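Driltden issues service schedule for Isosico handling cells

1 October 2024 - Driltden has published a service schedule for its Isosico handling cell. Gripper pads are inspected every 150 hours and the wrist joint is greased at each second inspection.
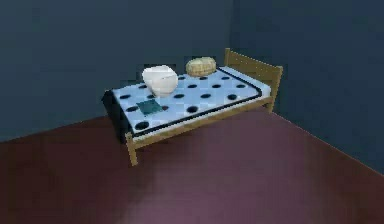

Does the cell need recalibration after a pad change?
Only the gripper offset is reset, a job of up to 20 minutes.

Replacement pads ship from September stock - contact Tayla Ruawai, Driltden service desk.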